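December 2024

Back late, feet killing me, writing this before I forget it all. Third go with the Neltari two-arm kit, the one Brelten want us to take on hire. Severyn Karpenko came over to sit in and mostly kept quiet, which I took as a good sign till I saw his notes. Two pages, tiny writing.

Fishing again. Tray, water, toy fish, little net. I said in September it was a daft test and I've changed my mind — it's a good one. Water moves, fish move, the net handle is thin. Anything can pick up a block.
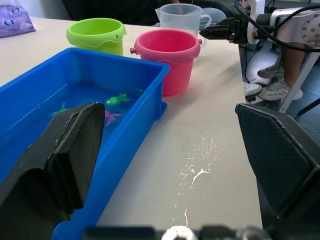

Wrist view, fingers wide open. Drips all over the table.

Must ask Brelten about drips. The leaflet goes on about reach and payload and says nothing on water near the fingers. Severyn thinks a cheap sleeve would do it. Baumgart do one for 30 quid a pair but would it fit, no idea. Rang them, got the answering machine.

Hire price still bugging me. 2,000 a month with both arms, set up and one visit. Presimer came in lower on paper but then training is extra, and delivery, and I bet the kettle's extra too. Wrote it all out on the back of an envelope and then lost teh envelope.
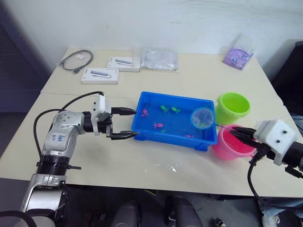
Can one person run both arms at once?
With a bit of practice, and Brelten's set-up sheet asks for a second person near the stop button anyway.

That was the bit I kept getting asked at lunch so there it is in writing. Lunch was a cheese roll, eaten standing up.

The manual, while I'm moaning. 148 pages and the section on swapping fingers is on 9 of them, scattered. Severyn has put sticky tabs in. I'd pay more for a kit with a decent index, I really would. The arms themselves I like. Fairly quiet, and the wrist cameras are better than I expected for the money.

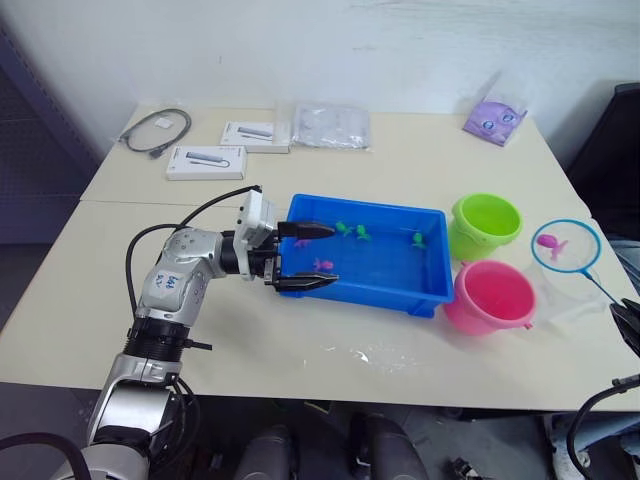 One pink fish in the net, the rest still in the tray.

Would I hire it? Leaning yes, one month, not three. Want the water question in writing first and somebody to tell me who pays if a finger gets bent. Severyn wants a longer net handle to try, he's probaly right, the thin one gives me the jitters.

To do — ring Baumgart again, email Brelten, find that envelope. Buy towels. Bed.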